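What People Keep Their Phones In, and What Happens to It Afterward
Project report, Materials and Everyday Life
Marisol Condori, with Zahira Wibisono

I picked phone cases as my topic mostly out of guilt. I went through my desk in December looking for a stapler and found four old cases in the bottom drawer, none of which fit any phone I still own. Zahira had even more at her place (she won't let me print the number). So we asked Ms. Kröger if we could do the project on where cases go when people are done with them, and she said yes as long as we talked to real people and didn't just look things up. Fair enough!

We ended up with a survey, two interviews and a whole lot of bus rides. The survey went out to students and staff at our school and to the evening classes, 2,263 people in all, and 615 answered. I was hoping for more, but Ms. Kröger told us that was pretty decent for a form with 12 questions on it and no prize.
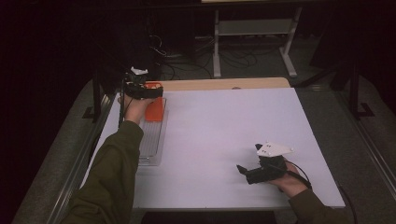 Orange rectangular block on a clear tray, on the white tabletop.

The first question was just how many cases you've owned for the phone you have right now. I figured most people would say one. Nope! Between them, our 615 people had gone through 1,505 cases, and that's only for their current phones. Some wanted a new color, some had a corner tear, and a surprising number said the old one "got sticky," which I had never thought of as a reason but now I notice it all the time on mine.

Then we asked what happened to the ones they stopped using. The biggest group said a drawer or a box. The next biggest said the trash. Giving it to a brother or sister came in a long way behind those two, and recycling was so small that Zahira thought she had made a mistake in the spreadsheet and did the whole column over on a Tuesday night. Same answer.

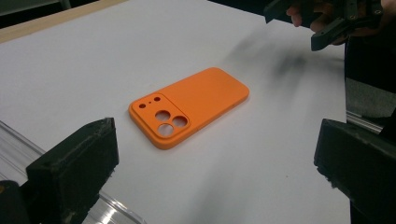
PART 2: THE INTERVIEWS

Our first interview was with Reinhold Kleinschmidt, who has run the repair counter at Isholm for years and fixes phones, watches and once in a while an accordion. He was super nice and let us stay almost two hours. He told us people leave their old cases on the counter when they buy a new one and just walk out, so he keeps a bin under the register. When somebody comes in with an older model, he lets them dig through it for free. He said the models that change the camera layout are the annoying ones, because then a case that is perfectly good won't go on next year's phone even if the phone is nearly the same size.

The second was with Birgit Diekmann, who sorts plastics for a living and moved here from the Sauerland. She had a lot to say about mixed materials. A case made of one soft plastic all the way through is at least possible to do something with, she said, but one with a hard shell, a soft liner, a magnet ring and a layer of glitter is four problems glued together. I asked what she does with her own and she laughed and said she doesn't use one. Her screen is cracked, so I don't know what lesson to take from that.
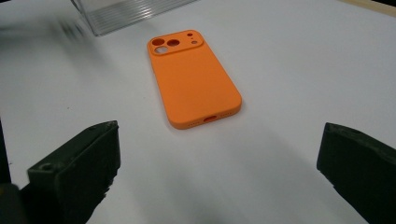 Plain orange back, three large camera openings.

After the interviews we tried a swap table of our own in the hallway by the gym. We called it Tikeleo, which was Zahira's idea and doesn't mean anything, it just sounded friendly on a poster. People brought in around 40 cases over the week, and we sorted them by phone model in shoe boxes. The common models went fast. The really old ones just sat there, and one glittery purple case got picked up and put back so often that I started rooting for it.

If I did this again I'd change two things. I'd ask people for the age of their phone, since we can't tell if somebody had five cases in one year or in six. And I'd put the swap table next to the cafeteria, where people have time to stand around. Zahira wants to keep it going in the spring, and Mr. Kleinschmidt has offered us the bottom half of his bin to start with.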